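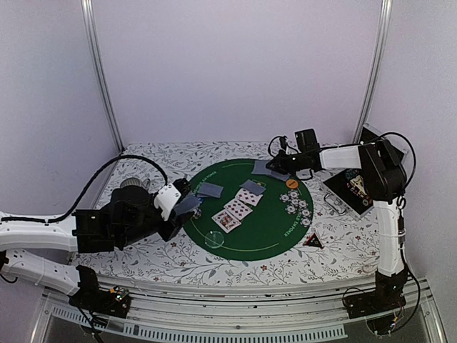
What is co-rumination?

Co-rumination is repeated, extended discussion of the same personal problem between two people, with the focus on negative feelings and on speculation about causes and consequences. It differs from ordinary self-disclosure in how often it happens and in how little new material each round contains.

# Co-rumination in adult friendships: speaker notes

Talk for the Pralleck regional meeting, February. Slot is 30 minutes including questions. Clicker tends to skip on the Oltholm room system, so check the slide number before speaking.

## Slide 2 - Scope

- Adult same-gender and mixed friendships only. Romantic partners come up on slide 9 and get one minute.
- Most of the early work used school-age samples. Say this now. Somebody will ask later if it is left out.
- Terms: "discloser" is the person whose problem is being discussed in a given episode. "Responder" is the other. Roles swap, often within one conversation.
- The talk does not treat co-rumination as a disorder. It is a pattern of interaction and has no diagnostic threshold.

## Slide 3 - Four features

Read them off the slide, then add one sentence each.

1. Frequency. The problem takes up a large share of the pair's talking time.
2. Mutual encouragement. Each person prompts the other to continue. A typical prompt is "And what did she say after that?"
3. Rehashing. Details already covered are covered again, with little change in interpretation.
4. Dwelling on negative affect. Feelings are named and elaborated without movement toward a decision or a change of topic.

Point out that none of the four is a problem alone. A friend who asks follow-up questions is doing what most of us would call listening.

## Slide 4 - The trade-off

This is the main theoretical claim, so slow down.

Co-rumination has been linked with higher friendship quality and closeness, and also with more depressive and anxious symptoms. Both links can hold in the same pair. The closeness gain is a plausible reason the behavior persists: the conversation is rewarding in the short term even when mood gets worse over weeks.

Be careful with direction. People who already feel low may have more to discuss and may look for friends who will discuss it. Cross-sectional data cannot separate this from an effect of the talking itself. Longitudinal designs help, but effect sizes are modest and vary with age and with the measure used.

## Slide 5 - The Farkberg study: design

- 200 adults recruited as pairs through the Farkberg outpatient psychology service and its mailing list. Not a random sample.
- Each person filled in a co-rumination questionnaire, a solitary rumination scale and a depression screen at intake.
- Short evening diary for 11 days. One item on whether the pair had talked, one on topic, three on how the talk went, two on mood.
- Both members reported on the same conversations. This is the part of the design worth dwelling on, as most questionnaire work has a single reporter.

If asked about the diary platform: it was built in Correia, the scheduling tool the service already used. No special features were needed.

## Slide 6 - Findings

Keep the order fixed. The handout follows it.

**Agreement.** Pair members agreed well on whether a conversation took place. Agreement on whether it had been repetitive was weaker. Responders rated conversations as more repetitive than disclosers did.

**Same-day mood.** On days with a high co-rumination rating, disclosers reported feeling closer to the friend and lower in mood at bedtime. Responders reported lower mood as well, with a smaller difference.

**Next-day mood.** No reliable association once same-day mood was in the model. State this flatly. An audience that remembers only the previous point will overstate the result.

**Solitary rumination.** The two questionnaires overlapped. With solitary rumination controlled, the same-day link with mood dropped but stayed in the same direction. The closeness link barely moved.

## Slide 7 - Limits

- Volunteers from one service, many with earlier contact with therapy. They may have had better words for what they were doing.
- Diary items are brief. "We went over the same ground" can mean different things to different people.
- Evening reports are colored by evening mood.
- No recordings were made of the conversations. Observational coding would settle some of the disagreement between pair members.

Do not apologize for the limits or go through them at speed. Two sentences per point.

## Slide 8 - What to ask in a session

Audience is mostly practicing clinicians, so expect most of the questions here.

Standard intake asks whether a client has someone to talk to. A yes is recorded as support and the form moves on. Suggested follow-ups:

- When you talk about this, how does the conversation usually end?
- Did anything come up last time that was new to you?
- What else do the two of you talk about?
- How do you feel an hour later?

The aim is a description of the conversation. Avoid any wording that suggests the friendship is harmful or that the client should talk less. Clients with few close ties may hear that as advice to withdraw, and withdrawal carries its own risks.

Where the pattern is clear and the client wants to change it, three options have been used at Farkberg: agreeing on a time limit with the friend, ending the topic with one concrete next step, and planning a shared activity right after the talk. These come from clinical practice. They were not tested in the study. Repeat that if the options get quoted back during questions.

## Slide 9 - Partners and text messages

One minute on each.

Partners: the same conversation may concern the relationship itself, and so the responder is also a party to the problem. Scales written for friendships do not carry over without changes to the items.

Messages: text threads leave a record that can be reread, which adds a form of rehashing that does not need the other person. The diary did not ask for the channel. It should have. The follow-up questionnaire at Oltholm includes a channel item, and recruitment there has the same target of 200.

## Slide 10 - Questions

Likely ones, with short replies:

- *Is venting the same thing?* Related, but venting can be a single episode with a passive listener. Co-rumination needs mutual participation and repetition.
- *Gender differences?* Reported fairly often in younger samples, with girls scoring higher. Our adult sample was not balanced well enough to say.
- *Does group therapy produce it?* Possible in principle. A facilitator who moves the discussion along makes it less likely. No data from us.
- *Can we have the diary items?* Yes, they are on the back of the handout.

Leave slide 3 on screen during questions, not the contact slide. Spare handouts go on the table by the door.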